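Triltholm Workshop: the rooms and the tables

Welcome to our gallery page. We moved into the Triltholm building in June, and many friends asked us how it looks inside. We are still not finished with the unpacking, but we wanted to show the place as it is on a normal working day.

The whole floor is 2,310 square feet. We share it with the people of Kunum, who have the side near the stairs. Our first weeks went mostly into carrying. We had 27 boxes only from the old office on Rarau Street, and two of them we still did not open.

The big room is called Hayat. We chose the name by vote, and it was not a close vote. The ceiling was already black when we came, and we decided to keep it, with the spotlights and the projector. In the evening it is very pleasant to work there. The white tables show every pencil mark, so please use the paper sheets when you draw.
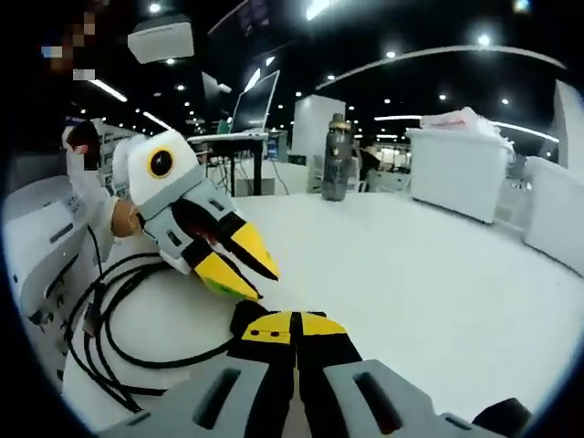
We are still looking for more shelves, the deep kind, and for a second coat rack before winter. If you have one to give away, please write to us. The kitchen is the next room to be painted, and we will add new pictures to this page when the color is dry.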